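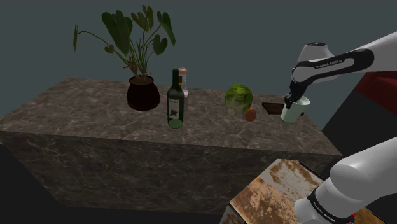 Figure 6.1. Potted plant on a dark marble countertop.

Chapter 6
The Daily Announcements

In this chapter you will learn
How an announcement gets from a club to the whole school
What information every announcement needs
How to edit a notice so that it can be read aloud
How to handle corrections and late requests

Key terms: bulletin, copy, deadline, lead, read-through, running order, standing notice

Most schools have some way of telling everyone the same thing at the same time. It may be a voice on the loudspeaker, a sheet read out by homeroom teachers, a page on the school website, or all three. In this book we call the whole set of notices for one day the bulletin. Each separate notice in it is an item, and the words of an item are its copy.

Gokdale High School has had a daily bulletin since 1953. In the early years the office typed it and a student carried it from room to room. Today it is put together by members of the leadership class, checked by the class advisor, Siyabonga Swanepoel, and read over the loudspeaker at the start of second period. The same text is posted online before lunch. The school has roughly 1000 students, and for many of them the bulletin is the only place they hear about tryouts, club meetings, schedule changes and scholarship deadlines.

We will follow one item through the process. The chess club wanted new members and sent in this notice:

"Hey everybody, do you like games? Do you like thinking? Well the chess club is a great place to make friends and we have had a really fun year so far and we would love it if you came to our next meeting, beginners are totally welcome and you don't need your own set, we meet in the library, see you there!"

The notice is friendly, and a reader can tell that the club wants company. It also leaves out the day and the time. A student who hears it on the loudspeaker has to wait a long while to find out that it is about chess, and longer to find out where to go.

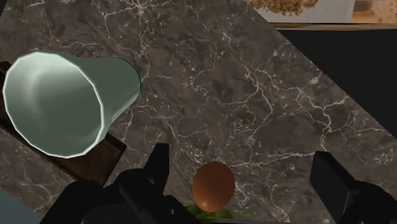 The editor that week was Vusumuzi Shabalala, a junior. He went back to the club for the missing facts and then rewrote the item:

"Chess club meets in the library on 2018-02-22, right after the last bell. Beginners are welcome. Sets are provided. For questions, see the club table at lunch."

When the item was read aloud, the date was spoken as the month and day. The written form stayed on the website, where all dates at Gokdale follow the same style.

Look at the order of the new version. The name of the group comes first, followed by the place and the date. This opening is called the lead. After it come the details that help a student decide whether to go. If the reader is interrupted by a fire drill or a bad microphone, the part that has already been heard is still useful.

Length matters too. The Gokdale class allows 77 words for a single item. Anything longer is cut, or the club is asked to put the rest on a poster. Standing notices, such as library hours, run once a week and are kept to one sentence.

Before the bulletin goes out, two people do a read-through. One reads aloud at normal speed while the other follows on paper and marks any place where the reader stumbles. Names are checked with the person who sent them in. It is fine to write a hard name the way it sounds, in brackets, on the reader's copy.

Late requests are a problem everywhere. The deadline at Gokdale is the end of school on the day before. Items that miss it wait for the next bulletin unless they concern safety, a room change or a canceled bus.

Section 6.1 covers the request form and the facts it should ask for. Section 6.2 deals with leads. Section 6.3 explains the running order, and Section 6.4 looks at corrections.

Before you read
Find a recent bulletin from your own school. Underline the date, time and place in each item. Then choose the longest item and write a shorter version to bring to class.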